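Teaching by Hand, Teaching by Remote: Notes for the Saturday talk

Slot is 35 minutes including questions. Skip slide 4 if the last speaker runs over.

Slide 1 - Title

Say who I am, say that I run the demonstration work at Katene, and move on. They have the program in front of them.

Slide 2 - Two ways to show a task

By hand: you hold the arm itself, push it through the motion, and it records the joint positions as it goes. By remote: you sit at a second, smaller arm and the big one copies you. Ask for a show of hands on who has tried either. If most of the room has, cut the next slide to one sentence.

Slide 3 - What by hand is good for

Short moves with one contact point. Opening a drawer, pressing a lid down. You feel the weight of the part through the arm, and that helps with timing. The trouble is that your own arms and sleeves end up in the camera view, and the robot won't have those when it runs alone. We threw away a whole morning of recordings at Tasivmont over this. Tell the sleeve story briefly.

Slide 4 - What the remote setup costs you

You lose touch. Most people squeeze too hard for the first hour and then go too soft. There is also a small delay, and new operators chase it - they move, see nothing, move again, and overshoot. The fix is dull: slow down and stop between motions. We now have every new operator spend a full shift on practice runs that get deleted.

Slide 5 - The Bretetti sorting job

Give the numbers here and leave them on the screen. 850 demonstrations kept, 170 thrown out. Two operators. Point out that the thrown-out ones took as long to record as the good ones, so they belong in the budget.

Reasons for throwing one out, in the order we saw them most:
Operator paused too long over an object while deciding.
Object pushed along the tray before the grasp.
Camera bumped or cable in view.
Reset done wrong, so the start didn't match the task text.

The last one is the one to talk about. The reset between demonstrations is a job in itself. If the same person always resets, the objects drift into the same few spots and the robot learns the spots. We made the two operators swap after every batch.

Slide 6 - The wrist camera view

Leave this up for a good ten seconds before talking. People need time to find the fingers.

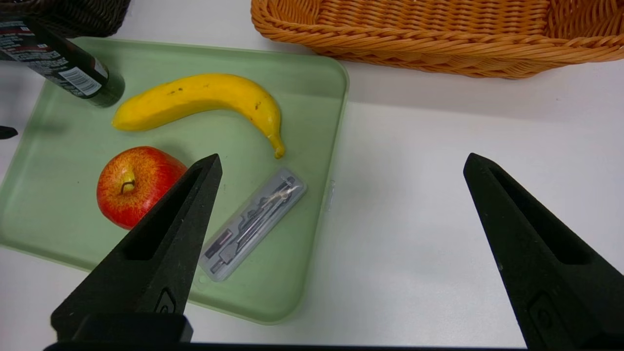
The operator is allowed to use this view and the overhead one, nothing else. No standing up to look over the arm. If the person can see something the robot can't, the person will act on it, and the recording then has a decision in it that no camera explains. We learned this from the Irnport trials, where the operators sat right beside the table and the results were poor until we moved them behind a screen.

Mention the mix of things to pick up. A banana and an apple are forgiving. A clear plastic case is harder, with shiny highlights on the lid, and operators slow down for it without noticing. Keep those slow ones as long as the motion is steady.

Also mention finger opening. Ask operators to open wide early, well before they come down. When they open late, the fingers clip whatever is next door.

Slide 7 - Which one should you pick

My answer for most shops is remote for anything with more than one object, by hand for a single fixed motion. Someone will ask about doing both on the same task. We tried it. The speeds were so different that the two sets fought each other, and we went back to remote only.

Slide 8 - Before you start recording

Write the task text first and read it aloud to the operator.
Decide what counts as a failed demonstration.
Fix the lights and tape the camera mounts.
Record a small batch, train on it, watch the robot fail, then record the rest.

Stress the fourth line. It saves more time than anything else on the slide.

Questions. If asked about operator pay or shift length, say we stop after 2 hours at the controls and switch people. If asked about the software, send them to the Katene table in the hall.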